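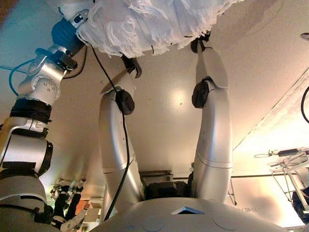
Probando el Trudora, el servicio que te ordena la casa

Llevaba meses dándole la lata a Hélder Macedo para que me dejara ver el Trudora de cerca, y en July (perdón, julio, que tengo el móvil en inglés) por fin me invitó a pasar una tarde en Ilano. Lo que ofrecen es un plan mensual: robot, puesta a punto y soporte por 43 euros la hora de uso, con un mínimo de 2 horas. Barato no es, ya os lo digo.

Yo iba con ganas de ver textiles, que es donde sufren todos estos cacharros. Una taza tiene siempre la misma forma, pero una tela con flecos... ¡madre mía! Me senté a mirar y se me pasó la tarde volando. 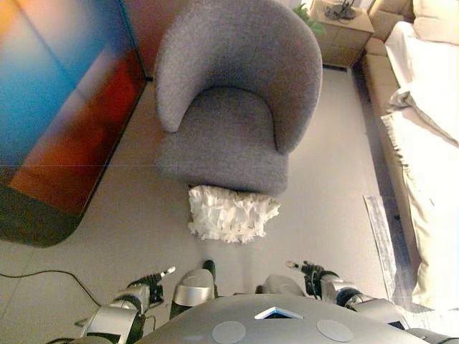 Las dos pinzas delante del sillón gris, con el bulto blanco en el suelo.

Según Hélder, aprende hasta 40 tareas por casa, y cada una se la enseña un técnico. A mí me parece mucho prometer. Kazimiera Zalewska, que probó antes el de Sobczak, me escribió que allí le cobraban aparte cada tarea nueva, así que en eso Trudora gana.

Lo que más me gustó fue la pinza: dedos finos, de punta redondeada, nada que dé miedo acercar a un punto delicado.
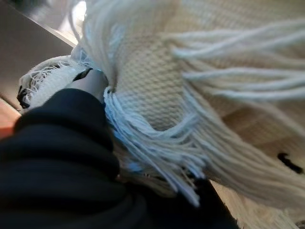

El punto color crema y sus flecos, desde muy cerca.

¿Lo contrataría? Para mi piso, todavía no. Para un hotelito pequeño me lo pensaría. El mes que viene me toca el de Didis y os cuento.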